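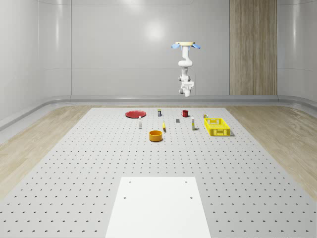 What should I do first when the arm stops in the middle of a move and shows a fault?

Press the emergency stop, then read the code before you clear anything. Most people hit reset right away and lose the one piece of information that would have told them what went wrong.

After a fault stop

Write down the code and the time. On our Vosach controller, 329 means a joint drew more current than it should have. The log only keeps the last 2 faults, so a couple of quick resets will wipe out the one you need.

Keep your head and hands out from under an overhead arm. If a brake lets go, it drops. Sze-wing Wu had the elbow sag onto her forearm in April while she was reaching for a mug, and she had only pressed pause. Pause leaves the motors powered.

Turn off the main switch before touching the gripper. Wait for the light on the power supply to go out.

Check the cable where it passes the elbow. Ours had rubbed through on the inside of the bend. Tape will not hold there. Replace the whole cable and leave a little slack.

Starting up again

Clear dishes and bottles out of the arm's path. Run the first move at the slowest speed with one person at the stop button and no one reaching over the table.

If the same code comes back, leave the power off and call for service. Pak-hei Tam raised the current limit to get through an afternoon and burned out the motor. The new one from Lirnden cost $1,298, plus shipping.

Test the brakes every 2,000 hours, sooner if the arm settles when you switch it off.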